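How I get candle wax off a wood table

I did this again in May after Hashini came for dinner and we let the tapers burn all the way down (my fault, I was talking). It's easy!

Let the wax go hard first. I put ice cubes in a sandwich bag and hold it on the drip for a few minutes, then push the wax up with an old library card – never a knife. Go with the grain.

What's left is a greasy little shadow. Lay a paper towel over it and go across with a hair dryer on low, wiping as it softens. Keep moving or you'll cook the finish. Mine took 45 seconds or so a spot.

Then a damp cloth with one drop of dish soap, a dry cloth straight after, and leave it overnight before you oil it. I use Prosten oil and only a teaspoon. The seams between planks need a wooden toothpick and some patience – I put the radio on. 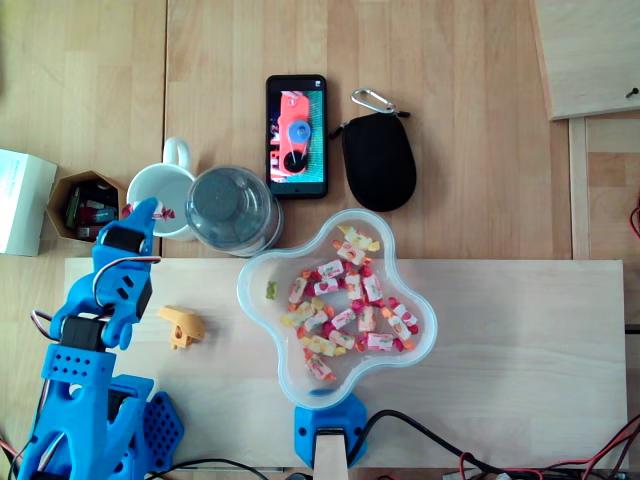
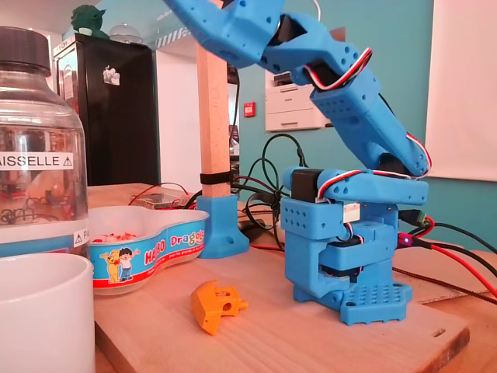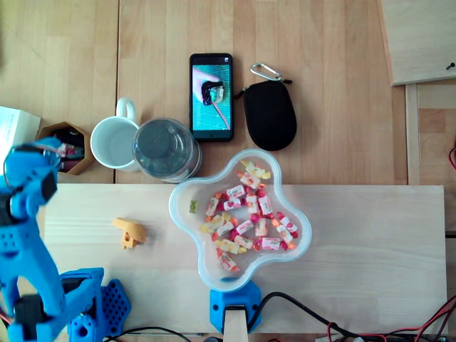
Light wood tabletop, all three photos. Candy bowl in the last one.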